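# Ticket: Corner shelf in shower, soap keeps sliding and shelf won't stay up 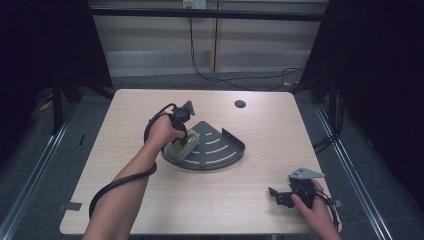 Tredutgate, September

**Status:** resolved, left open for one follow-up check
**Location:** guest bathroom, second floor, shower corner
**Item:** Jansen corner shelf, quarter circle, dark gray metal, adhesive mount
**Reported problem:** shelf came off the tile twice; soap turns to mush and ends up on the shower floor

**First report**

The shelf was put up in the back left corner of the shower with the two adhesive pads that came in the box. It held for 9 days and then dropped overnight with only a bar of soap on it. It was put back with the spare pads and dropped again, this time while someone was showering. No damage to the tray. One small chip in the floor tile, logged separately.

The second complaint is the soap. It's one of the clear glycerin bars, yellowish green, and it sits flat on the metal. The shelf has four curved slots for drainage, but guests say there is always a film of soapy water under the bar. When somebody bumps the shelf, the bar slides.

**Checked at the table**

Shelf taken down and looked at dry, with the same kind of bar laid in it.

- The rim along the curved side is high enough to stop the bar. It isn't going over the front.
- The lip along the straight edge is low. If the shelf tips even a little toward that side, a wet bar can get over it.
- With the bar pushed into the left corner of the tray, it stays put when the tray is nudged.
- Slots were clogged on the underside with old soap. You can't see this from the top, so it had been missed at cleaning.

**Checked in the shower**

Put a short level on the tile where the shelf had been. The pad marks on the two walls did not line up. One pad had been set lower than the other, so the shelf leaned toward the low lip. That explains the bar on the floor, and probably some of the standing water too, as it was all running to one side away from the slots.

The tile in that corner has a slight texture. The pads are meant for smooth tile and glass. There was also a waxy layer on the wall, which came off on a paper towel with rubbing alcohol. Three towels before they came away clean.

**Tried, didn't work**

1. New pads on the same spot after wiping with bathroom spray only. Held until the next morning. The spray leaves something behind, even after rinsing.
2. Suction hooks from the supply closet. They won't grip the textured tile at all.
3. A sponge pad under the bar. It kept the bar from sliding but stayed soaked, and the soap went soft faster. Removed.

**Fix**

1. Scraped off the old adhesive with a plastic scraper. A hair dryer on low helped with the last of it.
2. Wiped both walls with 70 percent rubbing alcohol and let them dry with the fan on.
3. Marked a level line in pencil across both walls, two tiles higher than before. The shelf is now out of the direct spray.
4. Used a Kundumeo mounting kit in place of the pads. It has two plates that get filled with glue from a tube. The glue needs 12 hours before any weight goes on. Shower was taken out of use overnight with a note on the door.
5. Soaked the tray in hot water and white vinegar, then ran an old toothbrush through each slot from below. Rinsed and dried.
6. Hung the tray on the plates, bar in the left corner, away from the low lip.

**Result**

Poured a cup of water into the tray after hanging. It went through all four slots and nothing pooled along the straight edge. Pulled down on the front rim by hand and there was no movement at the plates. Soap was firm again after a day of normal use – still a little tacky underneath, but that goes for any glycerin bar.

**Notes for cleaning**

Lift the tray off the plates once a week and brush the slots from underneath. Don't use the scouring powder on it, it dulls the finish. Only bar soap on this shelf. The big shampoo bottles go on the ledge by the window, as before.

If it comes loose again, don't reuse the plates. There is one unopened kit in the supply closet, bottom shelf, behind the Juduvura drain covers.

**Open**

- The third-floor shower has the same shelf on the old pads. It hasn't fallen so far. Check it for level and move it to glued plates when that room is next empty.
- Floor tile chip: waiting on matching filler.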